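### 4.3 Placing and levelling the furniture

This section applies to all rooms furnished from the Flasness range at the Merncombe building. Read it through before moving any item.

**Before you begin**

1. Check the room sheet against the label on each item. Items marked for another room should be returned to the store on Culitz Road.
2. Clear the floor and sweep it. Grit under a foot will scratch the surface.
3. Open the door fully and secure it.

> **Caution:** Furniture must be lifted by 2 people. Do not drag it, even for a short distance.

**Placing**

4. Set the item down in its marked position, back edge first.
5. Leave a gap of 8 cm between the furniture and the wall. Where a radiator is fitted, increase the gap to 154 mm.
6. Press lightly on each corner in turn. If the item rocks, turn the adjustable foot at that corner clockwise until it is steady.
7. Remove any protective film – start at a corner and pull slowly.

> **Note:** Feet may be extended by up to 2 cm. If this is not enough, stop work and report the floor as uneven on form 279.

**Finishing**

8. Wipe all upper surfaces with a soft, slightly damp cloth and dry them at once. Polish and spray cleaners are not permitted.

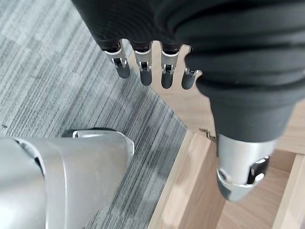 9. Wait until the surfaces are fully dry before placing lamps, trays or papers on them.
10. Sign the room sheet and leave it in the tray at reception by 4 p.m.

Damage found at any stage should be reported to Yevhen Demchenko in the furnishing office. Replacement feet are ordered through Ó Dubhghaill and must not be taken from other rooms.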